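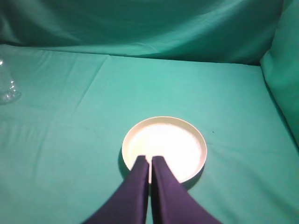 July, 9:40 am. Pevix trial kit, second pass. Got the violet fingers on after coffee and went straight to the flat stuff, same as we did with the old jaws. Kit goes back to Tralteleo at the end of the month unless we buy so this has to get done. Started with plate contact. Violet tips set down inside the plate, toward the near side, squared ends on the floor of it, and from the wrist view I can judge the spot pretty well even with two big finger bases eating up the bottom of the picture. That was my main worry with the wide base and I'm dropping it, mostly. Rim on the near side is still a guess when the fingers are in over it.

Setup for whoever picks this up: green cloth down, green cloth behind, arm at slow speed. Keep the cloth. I know it wrinkles. The bare bench threw glare back up at the wrist camera last time and I lost half a morning to it.

Mounting. Two screws per finger, captive, good. Alignment pin is tight on the left side and sloppy on the right. Swapped the fingers over to check, and the sloppiness stayed on the right, so it's our gripper and not their part. Put a shim in. Note to self, measure the pin hole before blaming a vendor again.

Manual is short. Torque value is given for a different screw than the one in the box. Wrote to Tralteleo, answer came back inside an hour, which I did not expect, and they sent a corrected page. Print is taped inside the cabinet door.

Plate pickup by the rim, violet:
- straight down onto the rim, one finger in, one out. Good.
- same but tilted wrist. Good, slower.
- slide to the edge of the bench and grab from the side. Gave up, the cloth comes with it.
- pinch from the center. Obviously no. Tried anyway.

Close force at 5 for all of these. Higher and the plate chatters when it lifts, lower and it turns in the grip. The kit sheet suggests starting at double that, I would not, not with dishes.

10:55. Ran a batch on the rim pickup, 200 tries, no touching anything in between except to put the plate back when it wandered. 133 clean ones on the first grab. Sounds bad. Most of the misses are the same miss, the inside finger comes down on the slope of the rim and skates inward before the close. Offset was wrong by a hair the whole run and I didn't want to stop and fix it halfway becuase then the number means nothing. Rerun with the new offset tomorrow morning, same plate, same speed. Do not compare with the old jaws until that's in.

Wear: none I can feel. There is a faint shine on the inside faces but I think it was there out of the box. Should have taken a close-up on day one. Somebody please do this for the next kit, before anything gets bolted on.

Cleaning: wipe with damp cloth, fine. Alcohol wipe leaves them tacky for a minute or so. Let them sit.

Lunch.

1:20 pm. Changed to the black set. Same shape as far as the calipers care, different feel, a bit less grabby on a dry plate. Swap time was short enough that I didn't bother timing it, call it one song on the radio. Gernix software still thinks the violet set is installed. You have to go into the tool page, pick the set by hand, save, then go out and back in or it keeps the old offset. I crashed softly into the cloth once finding this out. No damage.

Gernix is the part of the bundle I like least. Subscription for the job editor, yearly, and the editor is just OK. The good: jog controls are sane, the wrist picture is right there next to the joint readout, stop button is big. The bad: undo doesn't cover tool changes. Job names get chopped without warning, so "plate_rim_violet_slow" and "plate_rim_violet_slow2" look the same in the list and I overwrote one. Will have to be rebuilt. My fault for the naming, still annoying.

Small parts next.
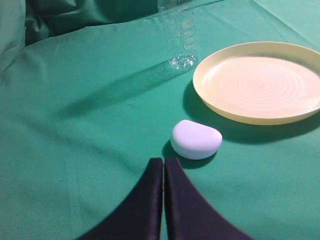
Bench notebook, vol. 3 – p. 47

Small parts, black set. The white piece is a nasty one, flat on one side and round on the other, and if you come at it closed you just push it around. What I settled on: park closed and short of it, get the lineup from the wrist camera, back off, open, come in over it. Parking closed with only that thin gap between the fingers makes a handy sight line. On the approach I was a little left of the piece most times and had to nudge right before opening. Same direction as this morning's plate offset, so I want to check the camera mount before I blame the editor.

Shadows matter more than I'd allowed for. Light comes from up high and to the right, so everything throws left, bottle included, and the one under the white piece runs down toward the right fingertip. Dark fingers on a dark shadow, the edge of the tip gets lost. Violet was easier to read there. Not a reason to buy one set over the other but if the job is small light parts I'd pick violet just for the operator.

Grabbing on the flat side and round side: holds. Grabbing across the other way: holds until you rotate, then it squirts out. Same with the old jaws, so call that a draw. The pads in the kit (the stick-on ones) are supposed to help with this. Haven't opened them, since the sheet says they don't come off clean and I don't want to ruin a trial set.

Bottle stays on the bench for tomorrow. Clear plastic, no label, ridges. Wrist camera sees straight through it to the cloth, so lining up on the highlights is the only way I've found and that changes every time the lamp gets bumped. If anyone has a better idea write it in the margin. I'd like to try a side grab below the ridges at low force, then at the ridges. Expect it to buckle.

3:15 pm. Called the Tralteleo desk about price. They don't list it. Over 3000 for the full kit with both finger sets, pads, mount plate and first year of the editor. Renewal is separate. Fingers alone are available but then you are on your own for offsets, they won't support a mixed setup. Lead time is short for violet and long for black, they didn't say why. Spare screws are free if you ask, so ask.

The Salinas shop has been running the older version of the same fingers on a packing line and says the violet covering lasts but the corners of the tips round off. Their line is rougher than our bench. They'd take violet again. They don't use Gernix at all, went with their own scripts, and I'm tempted.

Where I am right now:

Fingers, yes. Either set. Violet if we only get one.
Mount plate, yes, with the shim.
Pads, unknown.
Gernix, one year because it comes with, then look again. Don't move any of our standing jobs into it until the undo thing is fixed.
Manual, needs work but they do answer the phone.

To do before the kit goes back
- rim rerun, new offset, violet
- same batch, black, so there is somthing to compare
- camera mount, check for play. Both days drifted the same way
- bottle
- close-ups of all four tips, all sides, clean
- rebuild the job I overwrote
- ask about pads as a seperate item

Leaving the black set on tonight. Tool page is set to BLACK. If you swap, change it there and save and go out and back in. Please. Cloth has a few specks on it near the left, shake it out before the morning run, the wrist camera doesn't care but I do.

4:50 pm. Quick add. Loosened and reseated the camera mount. One screw was finger tight. That may be most of the offset story, in which case the morning number is worth even less than I said. Rerun decides.

Comments (4)

bench2: Used the arm after you, tool page was right, thanks. Mount screw was loose again by the time I finished. Needs a drop of threadlock.

guest: We tried the pads on our set. They help with round stuff and they are awful to remove. Heat gun got most of it. I'd buy the violet fingers and skip them.

nightshift_r: For the clear bottle try putting a lamp low on one side so the ridges show up as lines. Works OK for us, you still have to mark where the lamp goes.

guest: Is the year of Gernix from purchase or from first login? Ours started counting before the box arrived.

Shop notebook pages | Contact: front desk or the notes inbox | © the workshop, all entries | Back to top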